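## Equipment plan for the second half

The June budget round is open, and the largest line on our side is again the assembly cells. Since the last newsletter several teams have asked what is being bought, what is being put off and why the order changed, so the current plan is set out below. None of it is final until the purchase requests are signed.

**Arms.** We are not buying more arms this half. Both sites asked for a third two-arm cell, and the quote from Istar came in under last year's price, but the arm has never been the part that holds us up. The cells we own sit idle for most of the second shift. Adding another one would give us more idle hours and one more controller to keep patched. The request moves to next year and Mosby keeps its place at the front of the line.

**Grippers and fingers.** Most of the money goes here. Wired components are harder on fingertips than the solid parts we started with, and the current pads wear unevenly. We have asked Mulumus for 19 sets of replacement fingers, split between the two sites, at 627 dollars a set. That price includes the mounting plates but not the shipping. If you have a cell running on mismatched fingers now, please don't order your own - put your name on the shared list and you will get a set from the first delivery.

**Bins and trays.** Cheap, but it keeps coming up. Phuthong has been buying bins locally as they crack, and the replacements are a few millimeters deeper than the originals. That is enough to throw off a taught pick height. From now on bins come out of the central budget and everyone gets the same part number. We are ordering 53 in the first lot. Hand lettering on the rims is fine for now, but plan for printed labels by the end of the year, and leave the rim clear if you are setting up a new cell. Steel trays stay as they are.

**Cable management.** This was left out of last year's plan completely and we paid for it in downtime. Each cell gets an allowance for sleeves, clips and a floor channel. Gripper cables need enough slack for the wrist to turn, and that slack has to go somewhere when the arm is folded in over the tray. Send a sketch of your cell with the request, even a rough one.

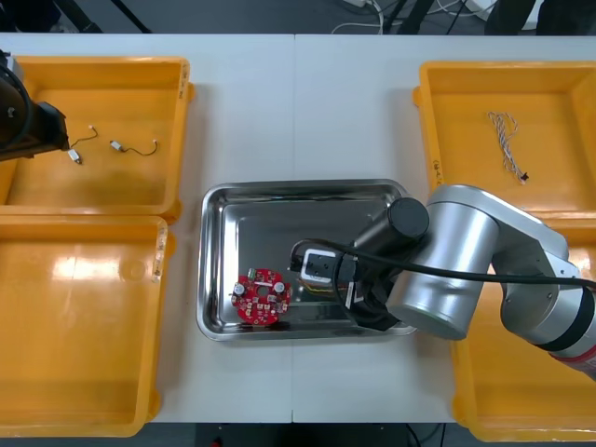

Lighting is the one item still under discussion. Glare off polished tray rims and the floors of empty bins has been costing the vision team a lot of retakes, and there are two ways to deal with it: diffusers over the existing lamps, or new overhead panels. Diffusers are cheap enough to come out of the consumables line. Panels would need their own request and an electrician. Mosby will try the diffusers first and report back before any panels are priced.

**Spares.** Keep one gripper cable and one set of fingers on the shelf per cell. Anything beyond that goes back to the central store, where the other site can use it.

Requests for this round close on Tuesday at noon. Use the new form, fill in the cell number, and attach the quote if you have one. Requests without a cell number will be sent back. Delivery dates for the finger sets will go in the next issue once Mulumus confirms them.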